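[equip-plan] Re: Gripper line in the spring request

From: Aoife Conneely
To: equip-plan list
Date: 1/18/24
Subject: Re: [equip-plan] Gripper line in the spring request

Oratile Jacobs wrote:

> I have been through the draft and I can support most of it. My
> trouble is with the gripper line. We bought the present gripper
> with the arm, it opens and closes, and the request asks for
> replacement fingers, a second gripper body and a service plan on
> top. If I have to defend this to Brendan I need to know which of
> those we can't do without and which would be nice to have.
>
> Also, why is the wrist camera listed under grippers and not under
> cameras? It makes the line look bigger than it is.
>
> Oratile

Oratile, thanks for reading it closely. I will take your points in order, with the camera at the end.

First, the fingers. The ones we have were chosen when the plan was still boxes and bottles. Since November most of the hours have gone to soft goods: cushions, throws, folded towels, anything that lives on a couch. Those are the tasks the household group signed up for and they are the ones we report on. A box gives you two flat sides to close on. Cloth gives you whatever it feels like giving you, and the shape of the fingertip matters a good deal more.

Please look at the wrist view below before you decide on this line. 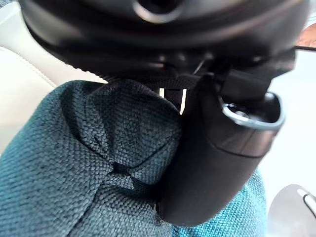

Aoife Conneely

The tip is rounded and smooth. On the teal fabric it presses in and the material bunches up into a fold. That kind of contact is what we spend our days on now. With a rounded tip, how much cloth ends up in the fold depends on the angle of approach, and Liam has been correcting for that in software, one object at a time. It works, but he has to redo it whenever the fabric changes. A coarse weave and a slick one need different settings.

The Trekex fingers in the request are flatter at the end and come with pads that can be swapped. Liam tried a loaner pair on the other arm and was satisfied with them on towels and pillow covers. He did not get to try them on anything heavy, so I can't promise you they solve blankets. The request is for 3 pairs: one to use, one as a spare and one to cut up and modify. If you need to trim, drop the third pair. I would not go below two.

Second, the gripper body. I agree this is the hardest one to defend, and I would rather you heard the plain case for it than a padded one. When the current unit was out for repair last year we lost 7 working days. The arm sat there the whole time and so did the people booked on it. A second body would have let us swap it over in an afternoon. Against that, it is the most expensive part of the line, and we have only had the one failure. Tahmineh thinks we should ask Dolan whether they would hold a unit for us on a retainer, which would cost less up front. I have written to them and have not heard back. My suggestion is to leave the second body in the draft, mark it as optional, and replace it with the retainer if the quote is reasonable.

Third, the service plan. Lundura offers two levels. The draft has the higher one, and that was my mistake. I copied it from the arm quote. The lower level covers cleaning, seals and an annual check, and we have never used anything beyond that. Lint is our main issue with cloth work, and we can deal with most of it ourselves. Please change this to the lower level. It takes 40 percent off that item.

Now the camera. It is under grippers because it mounts at the gripper and the bracket has to match the finger set. If we change the fingers, the old bracket may put the camera too low and we would see even more housing than we do today. You can see how much of the view the housing takes up as it is. Plivport sells the camera and bracket as one part number, so I could not split it on the form. If it reads better to you, move the whole item to cameras and add a note that it depends on the finger order. What I don't want is for the fingers to be approved and the bracket to be cut, which would leave us with fingers we can't see properly.

A few smaller items that came up when Liam and I went over the draft:

Pads. These wear out and should go under consumables, not equipment. Please start a separate line. I don't have a good yearly figure yet and would put in a small amount and review it in the fall.

Test objects. We have been bringing in our own cushions and throws. I would like a modest amount so we can buy duplicates of the same thing and keep one unused for comparison.

Shipping. The draft leaves it out entirely. Trekex and Plivport both charge it separately, and it was an unwelcome surprise on the last order.

Training. Not needed. Liam can do the changeover and will write it up.

So, if you want it in order of priority: two pairs of fingers, the camera and bracket that go with them, the lower service plan, the third pair, and the second gripper body or the retainer last. I could live with the request being approved down to the service plan and stopped there. I could not do much with a second body carrying the old fingers.

Brendan asked whether any of this could wait for the next round. The body can. The fingers could too, but then we should tell the household group that the soft goods tasks will go at their present pace, and I would want that in writing before they plan their summer.

Can you send the revised sheet to the list once you have moved things around? I will check the part numbers against the quotes and fill in the shipping.

Aoife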